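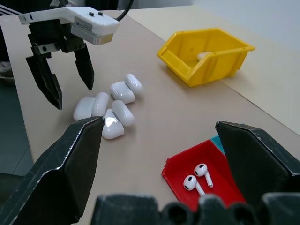 Section 2: Setting Up the Brekke Water Softener

By Liv Nordin
Wednesday, October 3, 2018
482 shares

Read this section through once before you open the carton. The steps apply to the Brekke cabinet model with the side-mounted bypass valve. If yours has the valve at the back, follow the sheet taped inside the lid.

Before you begin

1. Find the main shut-off and make sure it turns. Old gate valves often seize.
2. Pick a level spot near a floor drain. The cabinet gets heavy once it is full of salt and can't be shifted easily.
3. Leave the outdoor faucet line on untreated water. Garden plants do poorly on softened water.

CAUTION: If your house wiring is grounded through the cold water pipe, fit a ground clamp and jumper wire across the gap before you cut the pipe.

Connecting the water

4. Shut off the main and open the lowest faucet in the house. Let the line drain.
5. Cut the pipe and fit the bypass valve. The arrows on the valve body must point the way the water flows.
6. Push the two hoses onto the bypass until the collars click, then tug each one.
7. Run the drain hose to the floor drain. Leave an air gap of 2 inches between the end of the hose and the drain — never push it down inside.
8. Set the bypass to BYPASS and open the main slowly. Check every joint with a dry paper towel.

Note: Cloudy water at this stage is air. Run the cold tap in the tub until it clears.

First fill and settings

9. Pour in one bag of pellet salt. Do not use rock salt in this model.
10. Plug in the transformer and set the clock.
11. Enter your hardness number. Your water company can give it to you, or use the test strip in the parts bag.
12. Turn the bypass halfway, wait for the hissing to stop, then turn it to SERVICE.
13. Hold the REGEN button until the motor starts. The first cycle uses plenty of water, so put off laundry until it is done.

If the display shows E2, the valve motor has not found its home position. Unplug the unit, wait a minute and plug it in again. If the code comes back, order part 1091, the position switch.
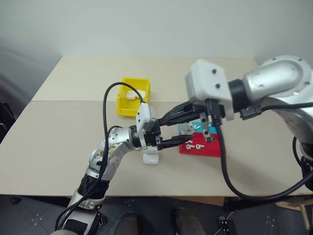 Comments (4)

Torunn Fagerlund
Step 6 should mention the clips. Mine had a red clip on each collar and the hose would not seat until I took them off and put them back on after.

Wai-kit Lu
Same on mine, bought in September. Also, E2 went away for good when I stopped using the extension cord.

Idun Solberg
Does the hardness number go in as grains or ppm? My water report only gives ppm.

Liv Nordin
Grains, Idun. Divide the ppm figure by 17.1 and round up. I will add the clips to step 6.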